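Open day at the Lozano workshop, who went?

saltix22
Went Saturday, 2nd October. Hand-held grippers out on the floor, people in black with backpacks, one very patient coat rack.
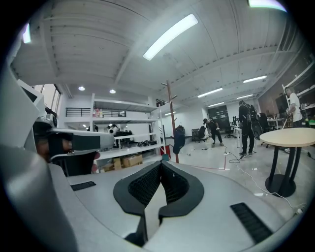 Re: Open day at the Lozano workshop
zestia_fan
You drove 151 miles for a coat rack?

saltix22
Worth it. I got 20 minutes of Rutilio Montes on finger pads. Look at the notch on this thing.
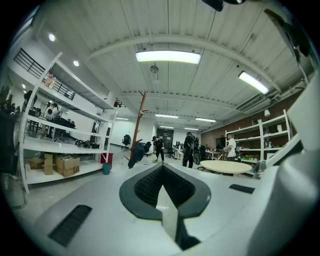 Gripper up close, mezzanine at the back

rustus2154
Disagree. I want a finished product at a demo, and this was a rehearsal with the public let in.

saltix22
That was the good part – you got to see them work. If you want polish, wait for the November one.

zestia_fan
Is there anything on the rack, at least? 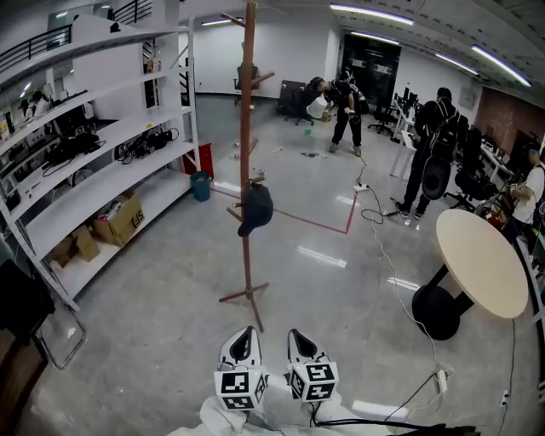 One cap, middle peg. Red tape on the floor behind

rustus2154
I stand by "rehearsal." Nice cap though.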